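List home | Threads | Search archive | Log in

Re: Second-hand sieve shaker, is it worth it?
7th January

Hi all,

Quoting the bit I'm answering, the rest is further up the thread:

> We've been offered a used Katdale sieve shaker for 2275, motor
> rewound in December. It would be doing dry pigment and a bit of
> chalk. Does anyone run one? Seller says it takes any standard
> mesh, but the clamp ring looks odd to me.

We've had a Katdale on the chalk line for 11 years and I'm very fond of it (noisy thing that it is!). The clamp ring is odd, you're right. It's made for the deeper Prornholm sieves, so with ordinary ones you need a spacer or the stack walks about. Ask if the spacer comes with it. Ours didn't, and we ended up turning one ourselves.

For pigment I'd want to see the lid gasket before paying anything. Fillix still sell them, part 1833, but they come in packs of 5 and the last lot took ages to arrive. Also ask who did the rewind and whether they changed the bearings while it was apart - ours went within months of each other.

Price seems fair to me if the gasket's good. I'd try for a bit off if there's no spacer.

Oh, and for whoever asked off-list about the office clear-out, the blue chair is still going, collection only:

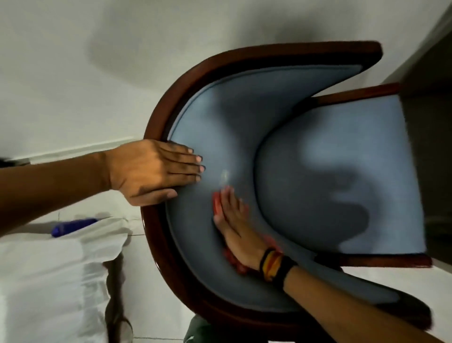 Armchair, pale blue with piped edging, polished wood frame

Shout if you want the spacer drawing, I've got it somewhere.

Cheers,
Chalk line, Takeda works

We use cookies to keep you logged in. Accept | Settings
Contact the list owner | Back to top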